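What we spent and what we still need

Okay, budget time! We started the term with $200 for the gripper side of the project and I figured that'd be heaps. The Sturance finger pads ate $49 of it, and then we wanted a spare set as well (I argued for two, lost, and still think I was right).

Hollier quoted us nine weeks on moulded silicone covers, so those are off the list until March. For the kitchen bench runs we've budgeted paper towel, wrapped around each finger above its black base. It's cheap, and I can redo a finger between runs without even sitting down!

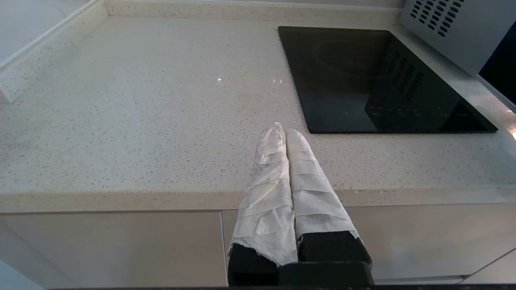

Still to order

Silicone covers, plus a new cable from Baluyot.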